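Equipment Planning Officer (robotics), fixed term
Evholm Laundry and Linen Services
Laver site, with some travel to Prerlow
Posted Sunday, May 14, 2023

We are looking for someone to plan and run the buying of two-armed robots for our linen handling work. The post is for two years. It sits in the purchasing team, but most of your week will be spent with the people who run the trial room at Laver.

Background

Evholm washes and finishes linen for hotels, care homes and short-let flats. The washing and drying side is already well mechanised. Picking up single items, opening them out and getting them ready to fold is still done by hand at both sites. We have been trying robots on that work since October and have now set aside money to go further. What we do not have is a proper plan for what to buy, in what order, and what it will cost to keep going once it is in.

The trial work is done in a furnished room, as the first use we have in mind is changing over short-let flats -- sheets, towels, throws and left-behind clothing. The Prerlow site will follow with bulk hotel linen if the figures hold up.

What you will do

Draw up a two-year equipment plan covering arms, grippers, cameras, mobile bases, spares and safety gear.
Write the specifications that go out to suppliers, and score the replies.
Keep a running cost per item handled, including staff time, repairs and floor space.
Work out which parts we should hold on the shelf and which can be ordered when needed. Gripper pads and cables are the ones that catch us out at present.
Compare leasing with outright purchase and put a case to the directors each quarter.
Look after the service contract with Ramasamy, who maintain our current equipment.
Keep the asset register up to date. It is a spreadsheet and it needs work.

What we need from you

Experience of buying technical equipment, in any trade. Laundry, packing, food and hospital stores would all be useful.
You should be comfortable reading a data sheet and asking a supplier what has been left off it.
Good spreadsheet skills and clear written English.
Willingness to spend time in the trial room and learn how the work is done. You do not need to be able to program.

It would help if you have written a business case for automation before, or have dealt with import paperwork for machinery. Neither is essential.

Pay and hours

£1,978 a month before tax, for 22.5 hours over three days. Travel between sites is paid at the usual mileage rate. There is free parking at Laver. The first six months are probationary.

The budget you will look after

You can approve single orders up to £260 on your own signature. Anything above that goes to the purchasing manager, and capital items go to the directors.

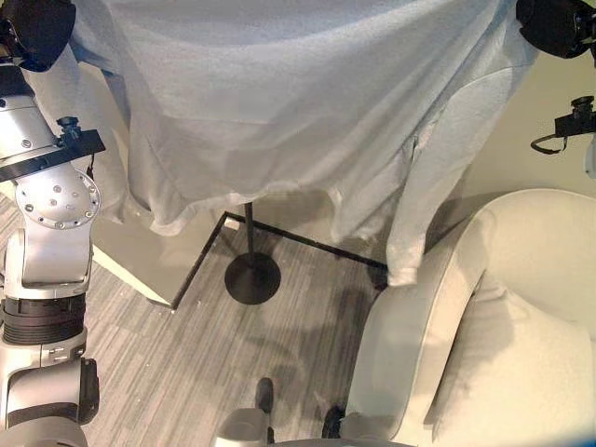 Will I have to choose a supplier in my first few weeks?
The first orders under the new plan are not due to be placed until October, so you will have the summer to visit suppliers, read the trial records and write the specification.

How to apply

Send a CV and a covering letter of no more than two pages to the personnel office at Laver. Please put reference 99 on both. In the letter, tell us about one piece of equipment you bought or helped to buy, what it was meant to cost, and what it cost by the end. Interviews will be held at Laver and will include a short exercise comparing two quotations -- bring a calculator if you like to use your own.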